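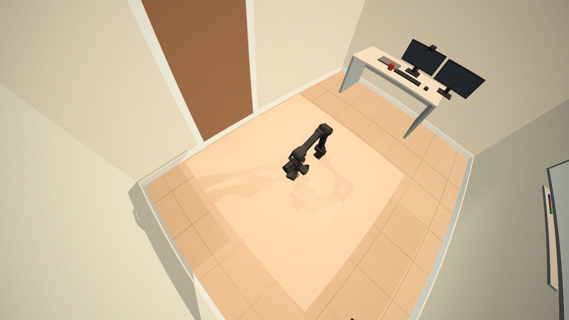
The arm in the simulated room, seen from above, with the gripper lowered and nothing in it.

February 10, 2021

Began the day with the second reading of the draft rules for simulated trials. The office has asked that every site using the Prostitz model room follow the same text by August, and our comments must reach Wanting Yu before the end of the month.

Section 3 took most of the morning. It deals with the state of the room before a trial is allowed to start. The present wording says only that the area near the arm "should be tidy", and I cannot approve a phrase that two inspectors would read in two different ways. My replacement is longer: the gripper shall be empty, the floor within reach of the arm shall be free of objects, and any furniture shall stand outside the longest reach of the arm, with a margin. In our own room the desk is up in the corner, with its two monitors and keyboard, and there is plain floor between it and the arm. I have proposed that this layout be adopted as the reference layout for Rulia and Kusuma as well.

There was some discussion of whether such care is needed where nothing can be broken. I hold that it is. A trial run that begins with the arm in an unrecorded position is of no use to the people who must later repeat it on real equipment, and they are the people for whom the rules are written. Wanting Yu agreed, and asked that the joint positions be written to the log before the first movement command — a point I had left to Annex B, where it would not have been read.

The margin itself is still open. Dretidach has put forward 600 millimetres beyond full reach, measured at floor level. I would accept the figure but not the method, as the elbow may pass over a desk top while the floor below remains clear. Sent a note asking for the margin to be measured at every height the arm can reach.

After lunch, turned to the records. The Kusuma archive holds 1,368 trial runs made under the old rules. I opened 5 of the oldest and found the starting position given in 3. The remaining two give the name of the operator and the hour, and nothing else. I do not recommend that the archive be corrected after the event. It should be marked as made under the former rules and kept apart.

Also settled today: the door of the room is to be treated as closed throughout a trial unless the plan states otherwise, and changes to lighting or floor surface are to be recorded as a new version of the room. Shadows and floor tone affect the vision tests, and two versions under one name have caused confusion before.

Outstanding: the wording on emergency stops in simulation, which Rulia wishes to leave out entirely. I shall oppose this. Operators should use the same stop procedure in both settings. Draft reply to be finished tomorrow morning, before the call with Prostitz.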